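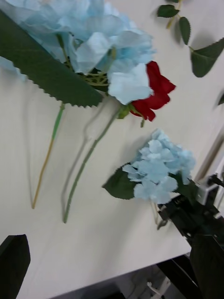 Stem finder, again. The new Larkesex release is meant to have fixed the short stems, and I am not convinced it has fixed anything beyond the replay set it was tuned on. It still follows colour more than it follows shape. The left-hand stem under the big hydrangea is green where it comes out below the serrated leaf and has gone a yellowish tan by the blunt end, and the finder puts the tip about 80 pixels too high, just where the green runs out. Its neighbour, sage green all the way down, comes out fine. The release note says "robust to stem colour variation". I would like to know which variation.

Tried the obvious things before complaining. Widened the hue band: the tan end comes back, and so do stray bits of shadow. Turned the shadow mask up: shadows go, tan end goes with them. Left both as I found them. If someone wants to spend another morning on thresholds they are welcome, but I did that in February and have nothing to show for it except a config file with too many comments in it.

Akash's view is that the tip error doesn't matter, as we grasp well up the stem and never near the tip. Partly true. The grasp point is set as a fraction of the stem length, though, so a short stem drags the grasp up towards the bloom, and then the fingers are in among the petals. He says clamp it. Fine, we can clamp it, but then let's stop calling it a perception result.

Next, the leaves. The loose foliage is labelled "ignore" in the task file, and I had assumed that meant the planner ignored it.
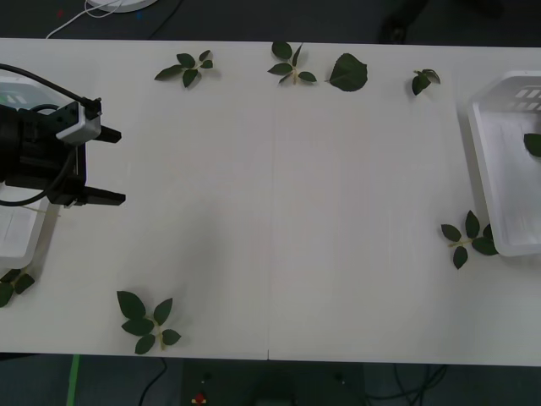 Left arm over the table, fingers open and nothing between them. Leaf sprigs round the outside, middle clear.

It does not ignore it. With only leaves on the table Kaushik ought to return an empty plan and stop. What I got in the log was a full plan with one target, a sprig, at a confidence just over the cut-off. I did not run it on the arm. The "ignore" label is applied when the plan is scored, and the candidates are drawn up before that, so a leaf can win if there is nothing better to beat it. With flowers on the table the fault is hidden, which is presumably how it passed.

Moved the label check to the front of the candidate step. Empty plan now, on the same input. This is a one-line change and I don't trust it yet, as the scoring code also reads the label and I haven't worked out what it does when there is nothing left to score. At the moment it returns quietly. I would be happier if it made a noise.

Also: a leaf inside the right tray is not something the task file has any word for. Is it in, or is it clutter? The tray mask says in. The leaf label says clutter. Both get written to the log for the same object and nothing objects.

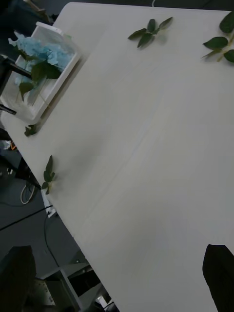
Entry by Manju Malhotra, Gukstead bench, 15th March. Read over by Akash Negi.

Moving on to the "placed" check. Nellow decides a flower has been placed when enough of its mask falls inside the tray outline. Sounds sensible. The outline comes from the wrist view, and the tray here sits at an angle with part of it past the table edge, so the plane fit that everything else leans on has no table under that corner. The fit carries on regardless and gives a tray a little longer than the real one. Then there are the leaves hanging over the lower rim. Count them as flower and the overlap drops below the limit, leave them out and the check says placed. Same flowers, same tray, and the answer depends on where one mask stops.

I went back over the recorded set to see how much of this is in the numbers we have been quoting. Of 1,583 frames marked "placed", 351 change their answer when I shift the overlap limit by one step in either direction. I don't see how we can report a success rate on top of that. Akash thinks most of them are repeats of a small number of awkward moments, since neighbouring frames are nearly the same frame. He may well be right. It is an argument for throwing out the per-frame figure altogether and scoring once per placement, which I said when we set it up.

What I'd accept as a check: the fixed view and the wrist view agree, and they go on agreeing for 2 seconds after the fingers open. Slow, dull, and harder to fool. It needs the clocks lined up properly between the views, and at present they are lined up by hope.

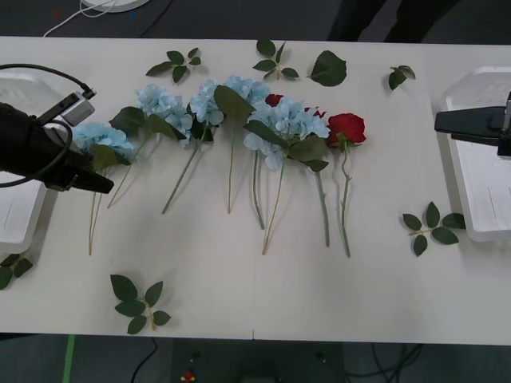 The other thing the check needs is an owner for each object. When two blooms overlap, Nellow is prone to merging them, and a merged pair that gets picked as one then shows up as one success and one flower that has vanished from the list. There is no error for a vanished flower. The list just gets shorter. I have asked for the list to be fixed at the start of a run and for anything missing at the end to be reported as missing, wherever the masks think it went.

Akash wants both arms planning at once by the next review. I have no objection in principle. In practice Kaushik hands out targets by nearest gripper, using the same merged masks, so the first time two blooms are joined near the middle I expect both arms to be sent to opposite ends of one "object". He says the keep-out zone will catch it. I have read the keep-out code and it compares wrist positions – fingers are not in it. He is going to look. Single arm until he has.

To do:
Clamp on grasp fraction, with a comment saying it is a clamp.
Make the empty-plan case log a warning. Check the scoring code for other uses of "ignore".
Write down what a leaf in a tray is. One line in the task file would do.
Clock offset between views: measure it, don't guess.
Rerun the February set with per-placement scoring, old and new Larkesex, same limits for both. If the new one comes out ahead I'll say so here.
Finger geometry in keep-out (Akash).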